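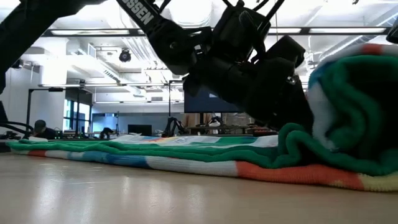 Restaurer l'absorption d'une serviette éponge

Une serviette qui repousse l'eau est le plus souvent chargée en résidus d'adoucissant. Le décrassage se fait en machine, tambour rempli à moitié au maximum.

1. Vider et rincer le bac à adoucissant.
2. Verser 200 ml de vinaigre blanc dans le tambour, sans lessive. Lancer un cycle coton à 60 °C.
3. Relancer un cycle à 60 °C avec 2 cuillères à soupe de percarbonate. Sur les modèles Navia, choisir « Coton intensif » – le programme Éco réduit la température réelle.
4. Secouer chaque pièce à l'essorage terminé, puis étendre sans superposer.

Ne jamais mélanger vinaigre et percarbonate dans un même cycle, ni vinaigre et eau de Javel.

Coloris foncés : rester à 40 °C et tester le percarbonate sur un ourlet.

Contrôle : déposer une goutte d'eau sur l'éponge sèche. Si elle perle encore, répéter l'étape 3. Les serviettes Calado à liteau polyester gardent une bande peu absorbante, même après traitement.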